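Kakinell data collection: progress report to Thaler
24/12/2018
Prepared by Nawal Kamel

You asked for a short report and a plain answer on whether the money is buying anything. The short version is that we have plenty of examples and I am not yet convinced they are the right ones.

The target set in August was 800 demonstrations of the plug and power strip task. Rin Ishida and the operators have recorded all of them on the two-arm cell. Of these, 176 were rejected on review, mostly for dropped plugs or for an arm waiting so long that the learner would only pick up the waiting. I expect the rejected share to rise when we review more strictly, and I would rather report that now than in spring.

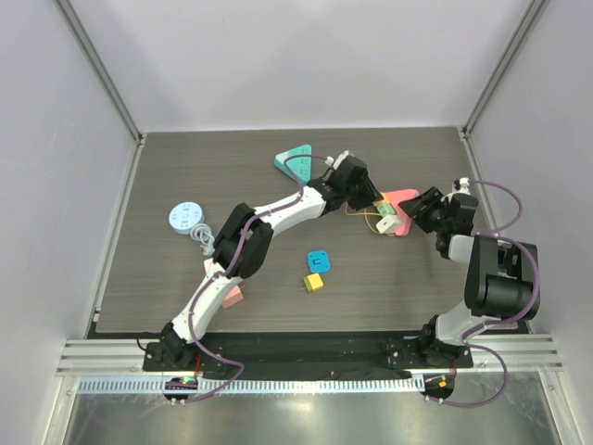 Figure 1. Two-arm cell with triangular power strips, a round socket and assorted plugs on the table.

My main doubt is variety. The operators have habits. They start with the same arm and clear the easy plugs first, and the triangular strips tend to end up pointing the same few ways. A model trained on this may look very good on our own table and fall over on anyone else's. The Gorkton team claims that more volume will smooth this out. I have seen no evidence for it — their test layouts were drawn from the same sessions as the training data.

Loose cords are the other weak spot. Our labels record which plug was picked and where it went, but say nothing of a cord that got dragged along with it.

Before we commit to the Zallurent extension, I ask for 3 things:
- a held-out set of layouts, arranged by someone outside the project
- a cord label added to the review form
- a pause on new recording until both are in place

Rin disagrees with the pause and will write to you separately.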